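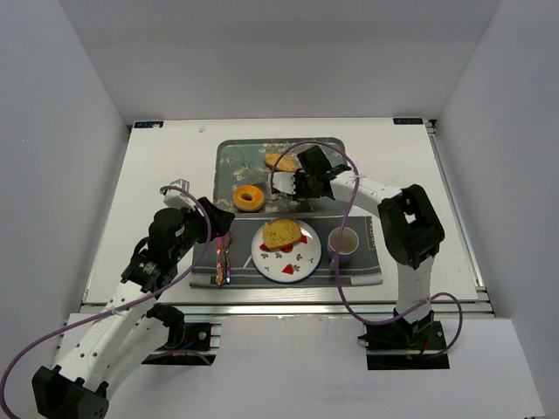 Gheorghița Tănase wrote back after the first release that a gripper comparison is no use unless both arms run the same controller settings. They now do, and the older runs have been dropped.

Harkano breakfast set, version 2

Two arms, fixed camera, one booth. The items are bread, a bagel, a tray, a plate, a mug and cutlery.

Episodes: 3,301
Fingers compared: Jaria and Nistor
Controller: Fireso, same gains left and right

Known problems: thin cutlery handles slip in the Nistor fingers -- treat those grasp labels with care. Force readings are not included.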